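Search this site
Enter keywords
Go

July 19, 2023
By Torbjørn Solberg

A drawer is an odd thing to queue for, but the Brovomow open day in Clidville had a queue, and I was in it for 48 minutes.

Folke Strömberg, in charge of the kitchen demonstration, was cheerful about this. "People come expecting a butler," he told me. "We offer them a drawer and some toy fruit. A few go straight to the biscuits."

He has spent two years on what he calls household reach: opening things, putting things on other things and leaving the crockery in one piece. I asked why the counter was so crowded. "Have you seen my kitchen?" he said. "A clear worktop would be cheating."

The bar on the drawer front was his idea. "A knob is small and mean. A bar gives you something to aim for."
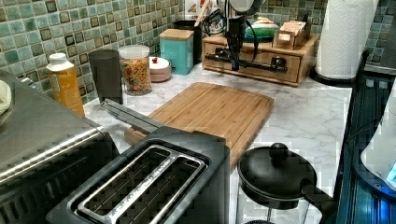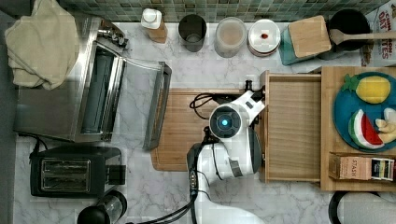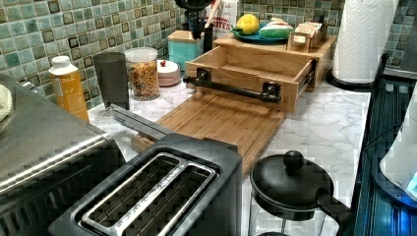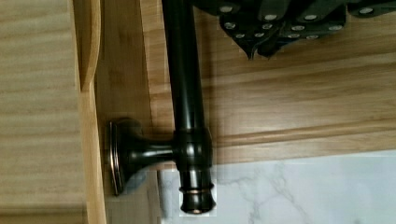 The question everyone asked

Could it make the tea? Strömberg had heard this one by the time I reached him, and his smile had set a little.

"Ask me in April," he said. I wondered aloud which April. He went to see to the next group, and I had a biscuit.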